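机器人的“手腕眼睛”：它是怎么学会插插头的？

你有没有试过闭着眼睛给平板电脑插充电线？先摸到平板，再摸到那个小小的口，然后这边戳一下，那边戳一下……咦，怎么就是进不去？转个方向再来，哈，进去了！

你的手刚刚做了一件特别厉害的事情。手指上的皮肤感觉到“碰到边了”，大脑马上说“往左挪一点点”，手腕又轻轻一转，几秒钟就搞定了。你根本没有认真想过每一步该怎么做，对不对？

可是对机器人来说，这件事难得要命！它能举起很重的箱子，能一整天重复同一个动作也不喊累，但是让它把一个小接头插进一个小插座，它常常会急得“满头大汗”（当然，机器人不会出汗）。

今天我们就来讲一个研究小组是怎么教机器人插接头的。这个小组在Vustlow实验室，领头的是丽图·班萨尔（Ritu Bansal），和她一起工作的还有纳扎尔、埃丽卡和伊斯梅尔。他们给这个项目起了个名字，叫Arnine。

为什么插接头这么难？

先拿出一把尺子，看看一毫米有多宽。很窄吧？差不多就是一张银行卡的厚度。可是很多接头偏了不到一毫米，就插不进去了。

接头里面还有一排细细的金属针脚。它们像一排小牙齿，每一颗都要对准自己的小洞。要是歪着硬塞，针脚就会弯掉，接头也就坏了。

你可能会说：那把插座的位置告诉机器人不就好了吗？工厂里的很多机器人就是这样工作的。工程师把每个东西都固定好，然后告诉机器人：“去这里，往下走，松手。”只要什么都不动，机器人就能做得又快又准。

但是真实的世界总在捣乱！插座可能被人碰歪了一点，接头在机器人手里可能滑了一下，电线可能往旁边拽。只要有一样东西变了，背好的动作就不灵了。就好像你闭着眼睛从床边走到门口，平时都没问题，可是如果有人在路上放了一把椅子……砰！

所以研究小组想要的，是一个会看、会调整的机器人。

把眼睛长在手腕上

人的眼睛长在脸上。机器人的眼睛想装在哪里都可以！可以挂在天花板上，可以架在桌子旁边，也可以装在手腕上。

装在天花板上的摄像头看得很广，整张桌子都能看见。可是机器人一伸手，手臂就把最要紧的地方挡住了。这就像你写字的时候，坐在后面的同学只能看见你的后脑勺，看不见你写的字。

手腕上的小摄像头就不一样了。手去哪里，它就跟到哪里，离手里的东西特别近。接头歪没歪，针脚朝哪边，它都有机会看清楚。

不过它也有烦恼。它离得太近了，画面里有很大一块都是机器人自己的夹爪，黑乎乎的，占了好多地方。而且手一转，整个世界也跟着歪过来、倒过去。你可以自己试试：把手机贴在手腕上录一段像，再用这只手去拿杯子。录出来的画面晃得像坐过山车一样！

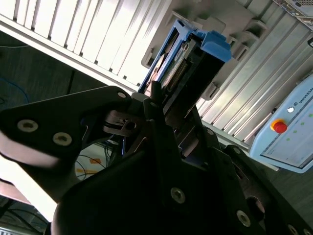 机器人要学的第一件事，就是在这样的画面里分清楚：哪些是我自己的手，哪些是我抓着的东西，哪些只是后面的背景。小宝宝也要学这件事呢！几个月大的宝宝常常盯着自己的小手看半天，好像在说：“这个动来动去的东西是谁的呀？”

怎么当机器人的老师？

现在轮到最好玩的部分了：教！

研究小组没有给机器人写一本厚厚的说明书。他们用的办法叫“模仿学习”，意思就是看着别人做，然后跟着学。你学系鞋带、学用筷子，很可能也是这样学会的。

具体是这样做的：一个人用手里的控制器带着机械臂动。人的手往前，机械臂就往前；人的手转一转，机械臂的手腕也转一转。机器人一边被带着走，一边把两样东西记下来：手腕摄像头看到了什么，还有手臂在那一刻做了什么动作。

从拿起接头到插进插座，完整地做一遍，就叫一次“示范”。

你猜他们一共录了多少次示范？1236次！

埃丽卡·孔塞桑（Érica Conceição）录得最多。她告诉我们，录到后来，她晚上回家给手机充电，都会先把插头举到眼前，慢慢转一圈再插。“我妹妹问我是不是在给手机变魔术。”她说。

录示范有个小秘密：不能每次都做得完美。要是老师每次都一下子插进去，机器人就从来没见过“插歪了”是什么样子。等它自己插歪的时候，它就傻眼了，不知道接下来该做什么。

所以埃丽卡他们故意加进了211次“出错再改正”的示范。先让接头偏一点，碰到插座的边，然后往回退，转正，再来一次。这些示范看起来笨笨的，却非常宝贵！它们教给机器人的是：错了没关系，可以这样改。

电脑是怎么学的？

示范录好了，接下来就要交给电脑。电脑里有一个程序，叫“神经网络”。你可以把它想成一台有好多好多小旋钮的机器。从一头放进去一张画面，从另一头就会出来一个动作，比如“向左移一点，向下移一点，转一点点”。

刚开始的时候，所有的旋钮都是乱拧的，所以出来的动作也是乱七八糟的。画面里的接头明明要往左，它偏偏说往上！

这时候，电脑就把它的答案和人的示范比一比。差得远？那就把旋钮拧一拧，让答案靠近一点点。再看下一张画面，再比，再拧。这样的事情要做很多很多遍，每一遍只进步一丁点儿。

负责这部分的是纳扎尔·斯塔西夫（Nazar Stasiv）。他喜欢在训练开始以后去煮一壶茶，可是茶喝完了，训练还早着呢！电脑常常要算上整整一夜。

考试时间到！

2019年5月18日，小组给机器人安排了第一次正式的考试。

为了公平，他们定了规矩。考试的时候，人不可以碰控制器。每次开始之前，插座都要换一个位置，换一个角度。机器人最多可以试3次，三次都没有插进去，这一题就算没通过。

他们让三种方法来比赛。

第一种叫“背动作”，机器人不看画面，每次都走一样的路线。

第二种叫“只看完美示范”，机器人学过怎么插，但是没见过出错的例子。

第三种叫“看完美，也看改错”，机器人把所有的示范都学了。

你觉得哪一种会赢？先别往下看，想一想！

结果是这样的。“背动作”的机器人，插座一挪地方就找不着了，直直地戳在旁边的板子上，安全程序马上让它停了下来。

“只看完美示范”的机器人聪明多了，它会朝着插座走过去。可是只要碰到边，它就一直往前顶，顶啊顶，像一只撞在玻璃上的小飞虫。

“看完美，也看改错”的机器人呢？它也会碰到边。但是它会退回来一点，歪歪头（其实是歪歪手腕），再试一次。三种方法里面，它通过的题目最多！

伊斯梅尔·布里托（Ismael Brito）说，他第一次看到机器人自己往后退的时候，高兴得从椅子上跳了起来，差点把耳机线扯断。

那它现在什么都会插了吗？

还没有呢！

小组后来又找来了6种机器人从来没有见过的接头，有长的，有扁的，颜色也不一样。有些它能插好，有些就完全不行。最难倒它的是那种亮闪闪的金属接头。灯光照在上面会反光，摄像头看到的就是一片白，接头的边在哪里都看不清了。

还有一个问题，就是感觉。你插插头的时候，就算闭着眼睛，手指也会告诉你“碰到了”“卡住了”“咔哒，进去了”。Arnine项目的机器人这一回主要靠看，手指上没有那么灵的感觉。有时候接头看上去已经插好了，其实还差最后那一小下“咔哒”。

所以小组接下来想给夹爪的手指贴上一层能感觉力气大小的薄片，让机器人一边看，一边摸。丽图说，她最想知道的是：有了“摸”的本领以后，需要的示范会不会变少？会不会几十次就够了？现在谁也不知道答案，要做了实验才知道。

为什么要教机器人做这个？

想想看，你家里的冰箱、洗衣机、电脑，里面有多少接头呀！汽车里面就更多了。现在很多接头还是靠人一个一个插的，一天插下来，手指头又酸又疼。

还有一些地方，人去很不方便，也很危险，比如深深的海底，或者太空里。要是那里的机器坏了，能有一个会换零件、会插接头的机器人帮忙，那该多棒！

在家里试一试

你也可以做一个小实验，看看“眼睛”和“手感”哪个更有用。记得请一位大人和你一起做，而且千万不要用墙上的电源插座！

你需要准备：一支带笔帽的笔，一副厚手套，一条围巾，还有一个会计时的朋友。

先睁着眼睛，不戴手套，把笔帽盖到笔上，请朋友记下用了多少秒。

然后用围巾蒙住眼睛，再盖一次。

接着拿掉围巾，戴上厚手套，再盖一次。

最后，蒙上眼睛，也戴上手套，盖最后一次。

把四个时间写在纸上比一比。哪一次最慢？要是多练几遍，最慢的那一次会变快吗？再请朋友偷偷把笔换成另外一支粗一点的，看看你练出来的本领还管不管用。

小词典

夹爪：机器人用来抓东西的“手”。有的有两根手指，有的有三根，还有的像吸盘一样。

针脚：接头里面细细的金属条，电和信号从这里通过。

示范：老师完整地做一遍给机器人看，并且把画面和动作都记下来。

模仿学习：通过看别人怎么做来学习的方法。

神经网络：一种电脑程序，可以从很多例子里慢慢找出规律。

急停按钮：机器人旁边常见的红色大按钮，出现危险的时候一按，机器人就会停下来。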